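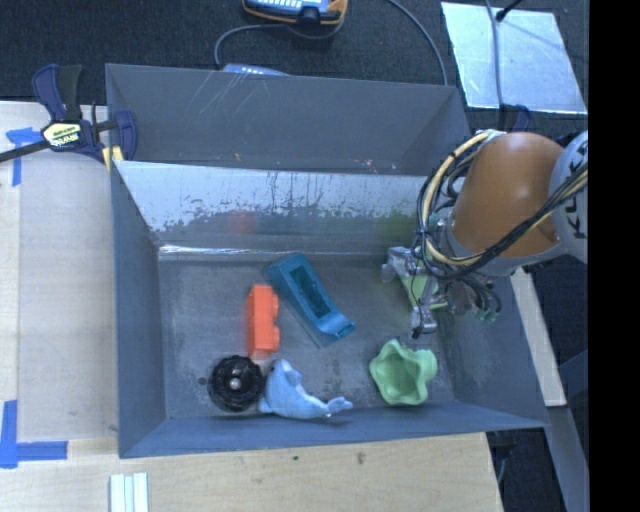 ## 4. Preparing the bins for a practice run

This section is for members of the Grukham club who already passed the safety talk and have a key to the lab. If you did not take the safety talk, please stop at section 3 and speak with Jianguo Hao first. The work in this section needs two persons. One person stays at the pendant all the time, and the other one handles the bins and the objects.

### 4.1 Place and clamp the bins

1. Check that the arm is in the home position and that the pendant shows the drives are off.
2. Put the two gray bins on the wooden table, one directly behind the other. The front bin is the picking bin. The rear bin is the drop bin and must be empty when the run begins.
3. Push the bins together so that there is no gap between them.
4. Put the bar clamp over the edges of the bins, with the yellow pads on the bins. Close it by hand until the bins do not move anymore. Do not use a tool on the handle.
5. Compare with the blue tape on the table. The tape was placed in February, when Hongjun Ye did the last calibration. Do not remove it, also when it looks dirty.

> **Note:** If a piece of tape is lost, do not put a new one by eye. Write it in the club notebook and do the calibration of section 6 again.

> **Caution:** The bins look the same but the floors are worn differently. Always use the bin with the more scuffed floor in front. The shiny wall inside gives reflections, and the settings in the Alix software were adjusted for this bin.

### 4.2 Put in the objects

The objects are kept in the box with the label "Fu set". It is a mixture of hard toys, plastic parts and a few soft things, such as the light blue plush dolphin. For the Mikville competition we do not know the objects before the day, so please do not always choose the easy ones.

1. Take objects of different shapes. At least one must be soft and at least one must be hollow, for example the green cup-like object with the wavy rim.
2. Put them in the front bin by hand, one after another. Do not pour them from the box.
3. For a beginner run, leave some free floor between most of the objects. Two objects may touch, but they should not lie on top of each other.
4. Turn long objects so that they lie diagonally – the grasp planner has more trouble with this position, and we want to see it in the log.
5. Take your hands out of the bin and say "clear" in a loud voice. The person at the pendant answers "clear" before doing anything else.

> **Note:** The round black part with the ridged rim is difficult to grip from the side. If the robot misses it three times, skip it with the button *Next* and continue.

### 4.3 Look at the cables and the gripper

1. Follow the cable bundle with your eyes along the whole arm. It must have enough slack for the wrist to turn, and it must not hang down into the bin.
2. Look at the thin hoses behind the gripper. They may hang over the right wall of the bin. They may not be pinched under it.
3. Check the fine wires at the fingers. A wire that is bent sharply must be reported before the run.
4. Move everything you do not need away from the front of the table. Cables that go over the carpet should lie flat where people walk.

> **Caution:** Never reach behind the gripper while the drives are on, also not for a hose that has slipped. Press the stop button first.

### 4.4 Start the run

1. Open Alix and load the file `practice_bins`.
2. Set the travel height to 600 mm and the speed to level 5. Higher levels are only allowed when Jianguo Hao or Hongjun Ye is in the room.
3. Press *Scan*. Wait until every object in the front bin has an outline on the monitor.
4. If an object has no outline, press *Scan* again. If it is still missing, stop and move this object a little.
5. Press *Start* and keep one hand near the stop button.

The run number appears in the upper corner of the monitor. Copy it to the notebook together with your name. The first run with this version of the guide was number 768, on July 4, 2022. Runs with lower numbers used a different gripper setting, so please do not compare the success rates.

If Alix shows error 799, the arm has lost its connection with the gripper. Turn off the drives, check the plug at the wrist, and go back to step 1 of section 4.3.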